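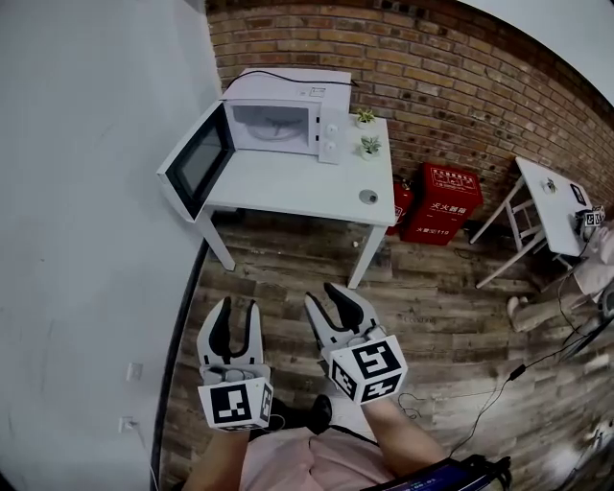
White table and boarded floor, Stultham

From: Evie Dunmore
To: Drandside Recordings members' list
Date: August 6, 2024
Subject: Re: Barajas reissue, running order and credits

Dear Sem, dear members,

Thank you for your message, which I quote in full below so that those who joined the list after May can follow the matter. I have now spoken to Madalena Teixeira and to Kerttu Nieminen, and can answer most of your points on behalf of the label.

The running order. The reissue of the first Barajas album will follow the original cassette and will not use the order of the later CD. The cassette was the version the band approved themselves, and Madalena has confirmed in writing that the CD order was chosen after she had left. The long instrumental will therefore close side one, and "Ferry Steps" returns to the opening of side two. The two demo recordings will be supplied as a download with the LP. They will not be pressed. Adding them would have taken side two to a length which the cutting engineer was unwilling to accept without a loss of level.

The master tape. The reel marked 2908 has been found and is in our possession. It had been filed with the Durkeck session tapes and carried the wrong band name on the spine, although the number on the box was correct. Kerttu has transferred it and reports one short dropout on the left channel, towards the end of the fourth song. She proposes to leave it as it is. The only other source for that song is a cassette copy with a good deal of hiss, and she does not consider that a patch from it would pass unnoticed. Members who feel strongly on the point may write to her directly, but should do so soon, as the lacquers have been booked.

Credits. You are right that the CD booklet omitted the second guitarist. Carol Wainwright played on 8 of the songs and will be credited by name on the sleeve and on the labels. Carol has asked that the backing vocals be credited to the band as a whole — she does not recall who sang on which song, and neither does Madalena. The recording will be described as "made at Stultham", without naming the engineer, until we have his agreement.

Royalties. The position is unchanged from the letter sent to former members of the band in May. Once pressing and mastering costs have been recovered, the net income will be divided equally among the players on the record. Carol's share will be calculated on the same basis as the others. Statements are issued twice a year, and a statement will be sent even where no payment is due.

Sleeve. The front cover will use the original drawing, rescanned from Madalena's copy, as the artwork itself has not been traced. The insert will carry the lyrics and an essay of nearly 2,000 words, which Sem has kindly agreed to write. The deadline for the essay has been moved back by 2 weeks. I should be grateful if the text could be sent as a plain document, with song titles in quotation marks and album titles left in italics.

One question I cannot answer yet concerns the live recording. We hold a copy, but the sound desk feed stops partway through the set and we have no permission from the venue's former owners. It will not form part of this release. Should a complete tape come to light, the label would be willing to consider it separately.

Test pressings will be sent to the band first and to Sem second. Members of the list will be told when the record is open for orders.

Yours sincerely,

Evie Dunmore
Catalogue and Releases
Drandside Recordings

Sem Coppens wrote:

> Dear all,
>
> May I raise a few matters about the Barajas reissue before the parts are sent off?
>
> 1. Is the album to follow the cassette or the CD? The two are quite different records to my ear, and I would strongly prefer the cassette.
>
> 2. Has tape 2908 been located? The list circulated in May gave it as missing.
>
> 3. The CD booklet names four players. I can plainly hear two guitars on most of the songs, and I believe the second is Carol Wainwright. Could this be checked with her and put right?
>
> 4. Is there any prospect of including the live set? I have only ever heard the first 9 minutes of it.
>
> I am also running late with the essay and would be glad of a little more time.
>
> With kind regards,
> Sem Coppens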